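Iida Vuorinen
June 4, 2018
Thread: why knit shirts get shorter and wider in the wash, and what a size chart can and can't say about it.

1/ Most complaints that reach me from Marchand concern length. A customer buys a T-shirt, washes it a few times, and the hem moves up. The chest stays where it was or grows. The customer writes "shrunk." The shop writes "within tolerance." Both can be correct.

2/ Jersey is a set of loops. On the machine and through finishing, the fabric is pulled lengthwise, so the loops end up taller and narrower than they would be if left alone. Water, heat and agitation let them go back toward their resting shape: shorter, wider. The term is relaxation shrinkage.

3/ The yarn itself gets very little shorter in the process. The fabric changes shape. Cotton also swells across its diameter when wet, which makes the loops rearrange, and they do not all return when it dries.

4/ Consequence: a tee with a lot of shrinkage left in it is a tee that was shipped under tension. The mill got more yards per pound of yarn out of it. You can see why the temptation exists.

5/ The fabric Marchand uses now is a Vurach single jersey, 202 grams per square meter at delivery. Weight is worth tracking along with length. When a knit relaxes and loses area, the same yarn sits in a smaller space and the weight per square meter goes up. If length drops and the weight figure doesn't move, measure again.

6/ Necklines follow different rules from the body. The opening is cut on a curve and then has another material sewn to it, with thread that does not relax the way the jersey does. When the two disagree you get waviness or a collar that stands away from the neck.

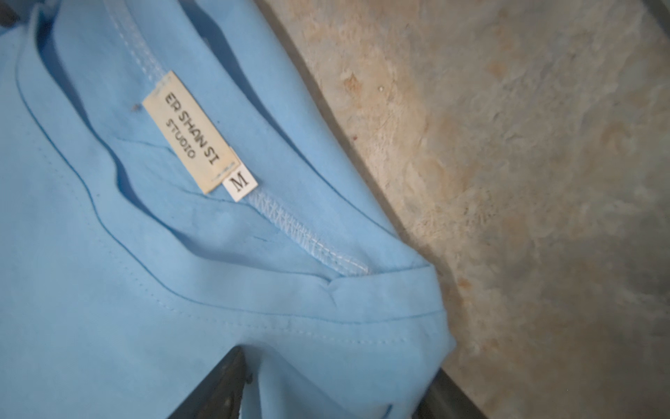

Inside back collar, light blue garment. White overlocked binding, woven label beside it.

7/ A woven label usually shrinks less than the knit it is sewn to. Stitch it down on all four sides and the jersey behind it has nowhere to go, so it puckers. Stitched at the top edge only, it flaps a little and leaves the fabric alone. Printed neck marks avoid the question and then wear off.

8/ How I measure. Shirt flat, smoothed by hand, never pulled. Length from high point shoulder to hem. Chest straight across, just below the armhole. Same table, same person, before and after. Two people measuring the same shirt will disagree by more than some of the changes I am trying to record.

9/ Niall Paterson asked why I don't measure over the curve of the shoulder. I used to. The tape wandered and the readings were no use. Straight line only.

10/ Let the shirt sit before you measure it. A knit straight from a hot dryer is drier than the room and will take up moisture from the air. I leave mine overnight on a rack. If you can't, at least wait the same length of time for every piece and write that down.

11/ Load size matters more than people expect. A single shirt in a large drum tumbles freely and gets worked hard. The same shirt in a full load is cushioned. My test load at Grilley is weighed and made up with plain cotton pieces so the mechanical action stays comparable from run to run.

12/ Mixed piles are how clothes are really washed, so I run those too, in a separate series. The numbers scatter more. I publish both and keep them in separate tables.

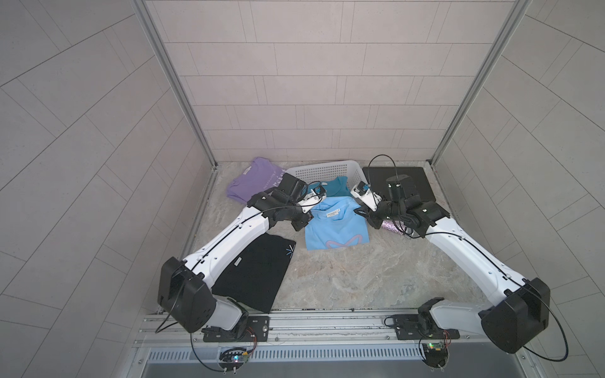
Several garments on the marbled table, left gripper above the pile.

13/ Drying. Tumble drying takes out more length than line drying does. Moving the fabric while it is wet lets the loops slide over each other, and friction no longer locks them in place. Line drying does the reverse: the weight of the water pulls on the shirt and holds some of the length in.

14/ So a line-dried shirt may look stable for months and then lose length the first time it goes through a dryer. Nothing went wrong in that cycle. The shrinkage was there from the beginning.

15/ The Drolitz dryer we had before this one ran hot at the end of the cycle. I dropped 26 results from the old table for that reason. They are still in the file, marked. Irja Karppinen has a copy if anyone wants to argue about them.

16/ Spirality, the twisted side seam. Separate problem from shrinkage, often reported together. Single-ply yarn holds some twist, the twist wants out, and the loops lean. After washing, the side seam walks toward the front on one side and toward the back on the other.

17/ Measure it at the hem: distance from where the seam should land to where it does land. Divide by the length of the side seam if you want a percentage. Heavier fabric does not save you. Tighter knitting helps, plied yarn helps, and both cost money.

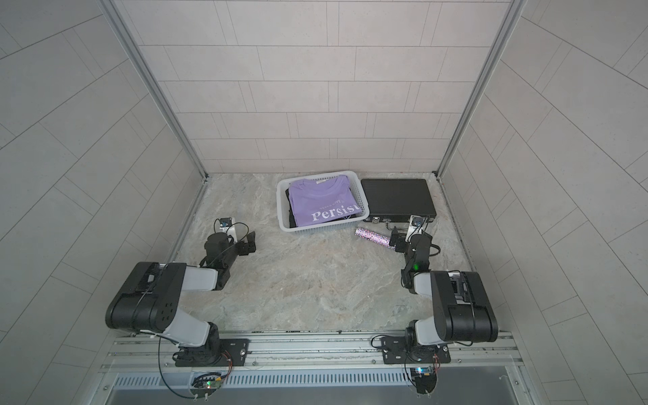 18/ Back to tolerances, where the real argument is. A tolerance on finished dimensions applies to the shirt on the day it is inspected. A shrinkage allowance applies to what happens later. Marchand's old chart had one column doing both jobs, which is how a shirt could be under length on the customer's chest of drawers and still pass.

19/ Elli Juntunen rewrote the chart with two columns: as shipped, and after five washes with tumble drying. Customers compare the second one with a shirt they already own. Returns for length are the figure to watch. I don't have a full season yet and won't guess.

20/ Can you get length back? Partly. Wet the shirt, lay it flat, ease it lengthwise with your palms, let it dry flat. It will lose most of that again in the next tumble. Hair conditioner makes the yarns slide more easily and does nothing permanent.

21/ Renata Śliwiński asks about blends. Polyester in the yarn reduces the swelling, so less rearrangement, so less shrinkage in general. How the fabric was finished still counts. A badly finished blend can do worse than a well finished cotton.

22/ Wash table for the Vurach jersey goes up once I have retyped the column headings. Inches first, millimeters in brackets.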